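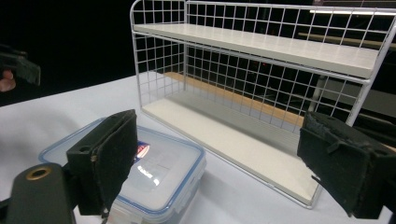 Most of the storage trouble in a shared kitchen begins on the counter, according to the facilities coordinator at Itstead, the residential program that operates 34 supported apartments under the Madix housing plan. The coordinator spoke with the newsletter in November, shortly after the kitchens were refitted with open wire shelving.

"Closed cabinets were what residents asked us to reconsider," the coordinator said. "People bought a second bag of rice when the first one was behind a door."

The program reviewed several options before settling on small countertop racks in white coated wire, with two flat shelves each. The wire grid at the back and side keeps items from sliding off, and the open front lets a resident reach the lower shelf without moving what is stored above it.

Asked how the shelves should be filled, the coordinator was cautious. "We recommend starting with both shelves bare. Wipe them, let them dry, and then bring things back one at a time. If you put everything back at once, you have only moved the clutter."

Clear plastic containers with lids are the program's preference for dry goods. Residents are asked to label them on the side and to keep the heavier ones on the bottom shelf. Glass jars are permitted, although the Cikuvance building has asked that they be kept off the upper shelf.

The budget was modest. Itstead set aside $1,383 for the first group of 13 kitchens, and the coordinator confirmed that $567 of that amount remained at the time of the interview. The balance will go toward containers and replacement lids.

"Lids are what we run out of," the coordinator said. "A container without one goes to the back of a drawer and stays there."

Residents of the Mao building will receive their racks in the next phase. Those who prefer to keep their present cabinets may do so by notifying the front office in writing.

Contact the Itstead newsletter office | © Itstead. All rights reserved. | Back to top

13 shares | 0 comments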